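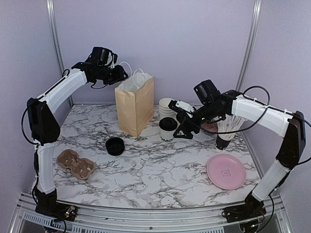 Fella: setup and upkeep notes for the two-arm takeout cell

Maintained by Najwa Farah, with the cable and camera sections by Afaf Atallah. Please read it all the way through once before you touch the cell, and after that just dip in for the part you need. It has grown longer than either of us meant it to, mostly through things we learned with a hex key in one hand and a cold coffee in the other.

What Fella is

Fella is the name of the cell: two arms, one table, three walls, and the aluminum frame everything is bolted to. It packs takeout orders. The usual job is to get a lidded cup into a molded carrier and then into an open paper bag, and the props on the table are the ordinary ones you would find behind a coffee counter. The recordings that come out of the cell are stored under the name Paltach, and the control software is called Nassar. If you only came for the recordings, skip ahead to "What is in Paltach", but do have a look at the notes on known quirks, as some of them show up in the data.

The work itself is pretty gentle. Paper bags, cups, lids and straws don't weigh much, and nothing on the table should ever need a hard squeeze. Most of our upkeep comes down to keeping the two arms agreeing with each other about where the table is.

Layout

Left and right always mean left and right as you stand at the open front, looking toward the back wall. We were sloppy about this in the early notes and it cost us an afternoon, so please stick to it, even in chat messages.

Each arm has its black base near one end of the front frame. The left arm reaches in over the table from the left, the right arm from the right, and they share the middle. Each carries its own camera module above the wrist. The walls are pale lavender, and we'd ask you to leave them that way. Afaf picked the color after trying plain white, where the cups and the bag handles got lost against the background, and the difference was lovely to see.

The tabletop has a marble pattern with gray and brownish veins. It looks nice, and it also gives the cameras something to hold on to when they are close to the surface. Don't lay paper or a mat over it, however tempting that is when you're tired of wiping up.

Before you switch on

Allow yourself a good quarter of an hour the first few times. It goes faster later.

1. Walk around to the front and put a hand on the frame. It should feel solid. If it rocks, stop there and find the loose foot before you do anything else.
2. Check the bolts that hold each base to the frame. Snug is enough. The channels in the aluminum will spread if you lean on the key, and a spread channel is a real nuisance to replace with an arm sitting on it.
3. Follow every cable from the base to the wrist with your fingers (power off, please!). You are feeling for nicks, flat spots and anything that has gone stiff.
4. Clear the table and wipe it with a barely damp cloth, then a dry one. Sugar is the worst offender.
5. Open and close each gripper by hand and look at the fingertips from the side. The tips should meet evenly. A bent tip will still pick up a cup, and then it will tip over a stack of lids ten minutes later and you'll wonder why.
6. Switch on the left arm, wait for it to settle, then the right. Nassar doesn't mind the order, but our log sheet assumes it.

Homing and alignment

Run "home both" from the Nassar start page with the table clear. The arms fold up and back toward their own sides, and you should hear two soft clicks, one from each. If you hear only one, run it again. If you still hear only one, see "When something is wrong".

After homing, run the table touch. Each arm comes down to the tabletop at 17 points and stops at first contact. The page then shows one number for each arm, and we like to see both under 6. That number is Nassar's own score and has no unit, so don't go looking for one. Between 6 and 59 the cell will still run, only clumsily, and you'll see it nudging cups when it should be holding them. Anything over 59 locks the motion buttons until you have run the touch again.

Please don't run the touch with things on the table. Najwa once left a saucer out, the right arm decided the table was a saucer's height taller on that side, and the whole evening's packing took place slightly up in the air.

Cables

This part is Afaf's, and she feels strongly about it.

The cables on both arms need slack, more than looks tidy. They have to bow outward at the elbow when the arm is folded and still reach when it stretches across the middle of the table. New people nearly always want to pull them in close and tie them down, and I understand why, because loops look untidy. Please resist! A cable that is tight at the elbow gets tugged at its connector every time the arm reaches, and the connector at the camera end is the first thing to give up.

What I do is move the arm by hand to its longest reach, leave a finger's width of spare at each tie, then fold the arm all the way up and check that nothing hangs low enough to brush the cups. The run under the wrist deserves the most patience. If it droops, it can hook a straw, and once it has a straw it tends to want the rest of them too.

Ties go on the links, never on the joints. Use the soft reusable kind from the drawer. Cut the tails off flush and run a thumb over them afterward, as a sharp tail will scratch you or the next cable along.

Grippers

The fingers are open-framed, angular pieces that come to a narrow tip. They are easy to swap, two screws each, and you should do it with the arm held in its service pose so that it doesn't sag onto your hand.

We swap a pair of fingers after 575 packing runs, or sooner if you see a shiny patch on the inside of a tip. Write the run number in the log when you do it. After a swap, do the table touch again, even if you only changed one side.

For the gripping force, start from the "paper cup" preset. Bags are fussier. Their rims fold under very little pressure, so the arm that steadies a bag should come in beside the upper edge, close slowly and hold still while the other one works. If you find crescent-shaped dents along the top of your bags, the preset has probably been left on "lid".

Cameras

Wipe the lens on each wrist module with the cloth in the little tin, and only that cloth. Then look at the picture on the Nassar page. You want your own fingertips (the gripper's, I mean) in view along one side, and the tabletop veins sharp when the arm hovers at packing height.

If a module has been knocked, loosen its clamp, straighten it, tighten it, and run the camera check. The check asks you to set a lidded cup near the middle of the table and moves each arm past it in turn. It's slow and a bit hypnotic. Let it finish.

Laying out the props

Props are there to be moved, and Paltach would be a dull collection if they always sat in the same spot. Still, a few habits help:

- Stand the bag toward the back, fully opened, with the handles up. Crease the corners with your hand first so that it stays square.
- Stack the white cups with their mouths up, and keep the stack short enough to clear the wrists.
- Put the black lids in a low stack where an arm can come down on them from above.
- Lay the cup carrier flat, at whatever angle you please. We change the angle between runs.
- Keep the straws in their small cup. Pack it well, or the cup falls over at the first touch.
- Plates and dishes can go anywhere both arms can get around them.

Leave a clear patch at the front, big enough for a hand. You'll be glad of it when you need to reach in and rescue a lid.

What is in Paltach

Each recording holds the two wrist views, one fixed view of the workspace, the joint positions of both arms, and the open or closed state of each gripper. There is also a short text note, typed by whoever was at the cell, which says what the run was meant to do. The notes vary a lot. Some are a single word, and some of Najwa's run to a paragraph.

Failed runs are kept and marked as failed. We think they're worth having, and there are plenty of them from the weeks before the cable work was redone in May. Runs where a person's hand enters the workspace are marked too, and you can filter them out with the "hand" field.

When something is wrong

One arm doesn't click at homing. Power that arm off, fold it gently by hand toward its own side, and try once more. Nine times in ten it was resting past its stop.

The table touch score creeps up through the day. Check the base bolts first, then the frame feet. Warm afternoons seem to make it worse, and we haven't found out why.

A wrist picture flickers when the arm stretches. That will be the cable. Go back to Afaf's section and give it more slack.

Cups get dropped just after they are picked up. Look for a film on the fingertips. Warm water with a drop of dish soap, then dry them well.

The arms stop and wait for each other over the middle. Each has seen the other inside its keep-clear distance. Press "right goes first". We do have a better fix half written, and it lives in the Nassar branch called ferkumness, which also happens to be the name of our workshop, so please don't confuse the two when you search.

Shutting down

Open both grippers, take out anything they were holding, and run "rest both". Wait until the arms have come to a full stop before you cut the power, otherwise the elbows come down with a thump. Coil nothing and unplug nothing at the arm end. Put the lids back in their sleeve, note the run count in the log, and leave the soft cloth in its tin for the next person.

Questions and corrections go to Najwa for the mechanical side and to Afaf for cables and cameras. If you fix something that isn't written up yet, add it to the file yourself, in your own words, and put your initials next to it.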